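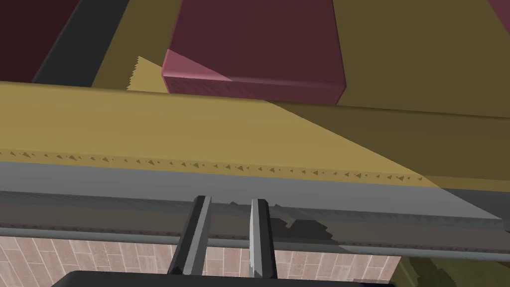

Gokardale season 4, episode 8 - did the town-only episode work for you?
TV Drama > Gokardale > Episode discussion

ferrymoss
Just finished my rewatch of season 4 and I still don't know what to do with episode 8. Neither of the sisters is in it. The whole hour is the ferry office, the school and the diner, and the plot about the missing harbor money goes nowhere until the last scene. I liked it more this time than when it first aired, but it sits right before the two-part finale and it kills the pace. Where do other people land?

tallowbox
It's my favorite hour of the season. The show spent three years telling us the town was worth saving and this was the first time we got to see it without somebody from the main cast standing in the middle. The diner argument over the tide bell is better written than anything in the finale.

quarter_past_nine
Disagree. It's filler. They had the sisters under contract for fewer episodes that year and had to write around it. You can feel them stretching. The school scene runs for what, eight minutes, and all we learn is that the roof leaks.

tallowbox
Where did you get the contract thing? I've seen people repeat it for years and I've never found a source.

quarter_past_nine
It was on the Istosura board back when the season aired. That board is gone now so I can't link it.

ferrymoss
I remember that post. It was one person guessing, and then it got quoted until it became a fact. I wouldn't lean on it.

Lanternjaw
The roof matters. In the finale everybody shelters in the gym instead of the main hall, and if you skipped episode 8 you'd have no idea why. Same with the ferry clerk having the second key. I'd say four or five things in the finale only make sense if you saw this one.

quarter_past_nine
Fine on the key. You could have set that up in two lines, though.

pebble2137
First-time watcher here, please mark spoilers past episode 8. I liked it but was confused by the man in the gray coat. Is he from the earlier seasons?

ferrymoss
Sorry, I'll edit the title. Yes, he's the Yüksel company man from season 2, the one who wanted to buy the cannery. He only had one scene back then, and he had a beard.

pebble2137
Thanks, that clears it up. I thought he was new.

Lanternjaw
If you're on the Predudetti discs, episode 8 is missing the cold open. The one with the dog on the pier. The streaming version has it. The discs start right after the titles.

tallowbox
My set has it. Maybe it depends on the pressing? Mine is the second release with the blue spine.

Lanternjaw
Mine's the first one, so that could be it.

quarter_past_nine
I rewatched it last night to be fair to it. The diner argument is good. I still think it's in the wrong place. Put it at episode 5 and I'd have no complaint.

ferrymoss
At 5 the harbor money isn't missing yet.

quarter_past_nine
Then 6.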